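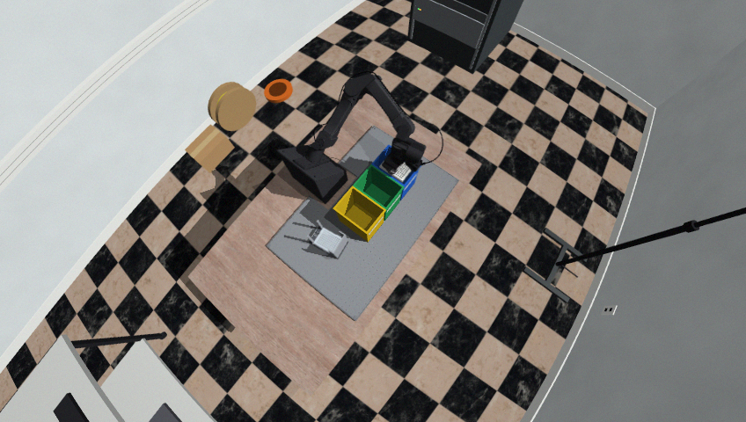
Fig. 1. Simulated sorting cell, arm over the blue bin.

Home | Projects | Reports | Contact
2 min read

Mernex bin sorting, progress report to Reddy
18 March 2022
Prepared by Ieuan Sayce

Work this period went mostly into a release fault in the Tradow controller. In simulation, the gripper receives the open command over the target bin and reports open before the fingers have cleared the part. The arm then retracts on schedule and the part is dragged against the bin rim or dropped outside it.

We ran 2,000 simulated placements with the three-bin layout. The fault occurred in 164 of them. Small flat parts were affected most. Ajith Krishnan traced the early signal to a timeout of 200 ms in the gripper driver, which sets the open flag whether or not the finger position has been read.

The driver now waits for a position reading and stops the arm if none arrives. A partial rerun shows no early retractions, but cycle time is up by around 3 percent. The full rerun is not finished.

The same driver is installed on the physical cell at Claltdale. That cell is locked out until the rerun is complete and the stop behavior has been checked at reduced speed. Hardware trials planned for this month are delayed. No change to the budget is requested.

Open item: contact friction values for the bin rim need to be measured.

Shares 3 | Comments 0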